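About Cistico

Cistico teaches robots by showing them. A person does the job first, either by taking hold of the arm and moving it or by driving it from a desk with controls, and the robot records what was done. After enough recordings it can try the job itself. We have been doing this work at Rutlow since we started the company, and it is still the only thing we do.

Our customers are mostly small makers and packers. They have jobs that change every few weeks, and they can't pay a programmer each time the box size is altered. One of our first customers, Nakpan, packs kitchen goods into gift sets. The sets are different for every season, and the people on the packing line already know how each one should go together. It made sense to us that those people should be the ones to teach the arm.

How we teach

There are two ways of doing it and we use both.

The first is by hand. The arm is put into a slack mode so that it can be pushed about with very little effort. The teacher stands beside it, holds it near the wrist and takes it through the job: reach, grip, lift, turn, put down, let go. This is quick to learn. Most people are making useful recordings before their first tea break. It suits slow jobs with a clear start and finish, and it is the method we suggest for anything that involves lining one part up with another.

The second is by remote control. The teacher sits away from the arm and drives it. We use this where the job is too high, too low or too tiring to do at the arm's side, or where a person standing close would be in the way of the wrist camera. It takes longer to get used to. New teachers tend to watch the arm when they should be watching the screen, and their first day of recordings is usually thrown away.

We teach on ordinary objects as well as customers' parts. A robot that has only ever met cardboard boxes does badly when it is given a bag, a lead or anything with a shiny face, so our benches have all sorts on them.
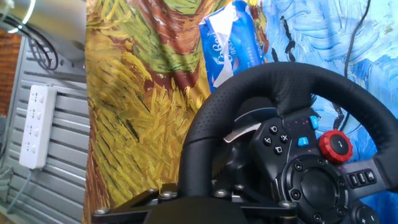

The wrist camera matters a good deal in both methods. It sees what the gripper is going to touch, and it goes on seeing it when the teacher's own view is blocked. It also sees whatever is behind the object. We used to hang plain grey cloth behind every bench, and the robots learned very well in front of plain grey cloth and nowhere else. Now we let the backgrounds be as busy as a real room.

Each recording is watched from start to end by someone other than the person who made it. The checker marks it as kept, kept with a note, or dropped. Dropped recordings are not a black mark against the teacher. A good many are dropped for dull reasons, such as a late start or the arm pausing while somebody answered a question.

The last full set we made for Nakpan came to 1717 recordings, of which 201 were dropped at checking. The set covered one gift box in two sizes.

The Bollora kit

In March we began lending out the Bollora kit, our own set of equipment for teaching on a customer's site. It has one arm, one wrist camera, a set of desk controls and a case that fits in the back of an estate car. It runs from a normal wall socket. We bring it, set it up, spend two days with the people who will be teaching, and then leave it with them. Recordings come back to us overnight for checking.

The kit is not meant to stay on a production line. It is for teaching only, and when the teaching is finished we take it back and the skill is put on the customer's own arm. If your arm is an odd make, ask us before you book. We can usually manage, but the changeover adds time and we would sooner tell you that at the beginning.

Who does the teaching

We train and pay our own teachers at Rutlow, and we also train customers' staff. Nobody needs to know how to write code. What helps is patience, steady hands and a willingness to do the same thing 80 times in a morning with small changes: the object turned a little, the bench moved, the light on or off.

Teachers work in short spells and swap places often. Driving an arm is tiring in the same way that a long motorway journey is, and tired teachers make jerky recordings. They are paid by the hour and never by the recording. We tried a bonus for numbers in our first year and stopped it because the work got worse.

What we don't do

We don't teach robots to work on people or animals. We don't record faces on purpose, and any recording in which a person can be recognised is dropped unless they have signed for it. We don't sell one customer's recordings to another.

We also turn down jobs that a simple machine would do better. If you put the same lid on the same jar all year round, a capping machine will be cheaper and faster, and we will say so on the phone.

Visiting us

The workshop at Rutlow is open to customers by arrangement. You can watch a session, try the slack arm yourself and bring a box of your own parts for us to look at. Please bring more than one of each, and include a few of the bad ones. Closed shoes are needed on the workshop floor. Parking is at the back, through the second gate.

Page last updated October 14, 2026

489 shares | 4 comments

millbank_packer
Do you take on teachers part time? I have done line packing for years and would be interested in the desk control side.

Cistico
Yes, mornings or afternoons. Use the contact form and put "teaching" in the subject box.

T. from the potteries
We had the Bollora kit for a fortnight. Moving the arm by hand was easy enough. The remote took our lot most of a week to get right, so allow for that.

gearandgrommet
Is the overnight upload all right on a slow connection? Ours is dreadful out here.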